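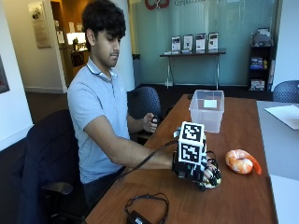
*Tidying a tabletop by hand, with the glove on. The shrimp is still waiting its turn.*

# Can a machine put the toys away yet?

I have been writing to friends and family about household machines for long enough that most of you know my standard answer, which is "some of it, slowly, if you clear the floor first." This June I wanted a better answer than that, so I spent a good part of the month asking people who work on the problem, and pestering Fabian Wallner in particular, who was far more patient with me than I deserved. The page is a small one (a gallery of one, for the moment!) but I had a lot to say around it, so get yourself a coffee.

The chore is about as plain as chores get. There are small things on a table, there is a clear plastic box toward the back, and the small things should end up in the box. My niece could do it at three, though she would have wanted paying. What makes it hard for a machine is all the stuff we never think about - how far to curl the fingers, how much to squeeze, when to give up on one grip and try it from the other side. A plush shrimp with a curly body and a fanned-out tail has no obvious handle on it, and it gives when you press it. A coffee mug is a much friendlier customer.

That is where the glove comes in. It has little black tips over the fingers and a patterned cube on the back of the hand, and the pattern is the kind a camera can read to work out where the hand is and which way it is turned. A person does the job, the movement gets written down, and later on a machine is given all those movements to learn from. Fabian told me the project he works on, Jarkura, set itself a goal of 856 recorded pickups for soft toys alone, and that he considers it a modest start.

I asked him what a good result would look like at the end of all that. He said he would be happy with 9 out of 10 toys in the box, without anybody rearranging the table first. I said my household has never once reached 9 out of 10, and he was kind enough to laugh.

The shop-floor people I talked to were a bit further along, mostly on account of having tidier problems. Fabian Grabner (yes, two Fabians, it made my notes a mess) packs parts at Jalleck, where the same part arrives in the same tray all day long, and he reckons a machine could take over the dullest 40 minutes of his shift tomorrow. The mixed returns bin is another matter. He wouldn't trust anything with that except his own two hands, and he isn't always sure about the left one.

So my answer has moved a little. Boxes, trays and anything that comes in one shape: getting there, and I'd have no worries about it. Soft toys, socks, the drawer where the batteries live: I would still plan on doing those yourself this year. I'm hoping to visit the Grarkden workshop next and will add more pictures underneath when I do, so please send me your own most annoying chore in the meantime and I'll ask them about it.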